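4.2 Why people came back

We had expected the choice of film to matter most, and in our conversations at the Troltstead library it hardly came up at all. What people wanted to talk about, often at great length and with real affection, was who they sat beside and how they got home afterward.
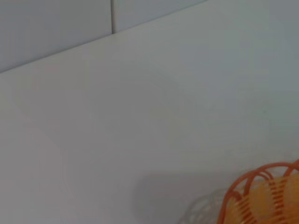

Of the 28 regulars we spoke with, over half had first come along with a neighbor, and many told us they never looked at the program before setting out. Hadi Atallah, who has run the Forkstead series since it moved into the old chapel, was not surprised by this in the least (he had been telling us so since December, and we should have listened sooner).
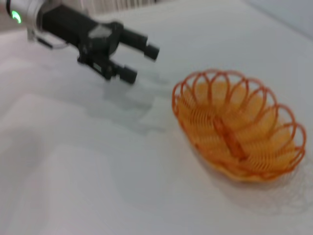
Subtitled films were a happy exception to the general lack of interest in titles. At both sites they drew a slightly younger crowd, and the talk over coffee went on longer, sometimes until the lights were switched off.

Figure 3. Troltstead and Forkstead, winter season.

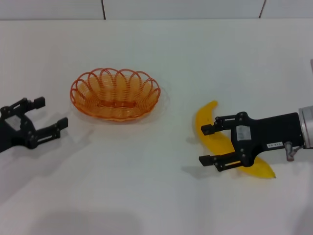
It would be easy to make too much of this, with only two towns and one season behind us, and Buthelezi's earlier visits to Strebel found a much quieter audience that left as soon as the credits rolled. Still, we think the coffee deserves more attention than it has had in the writing on small-town film series, and we return to it in Section 5.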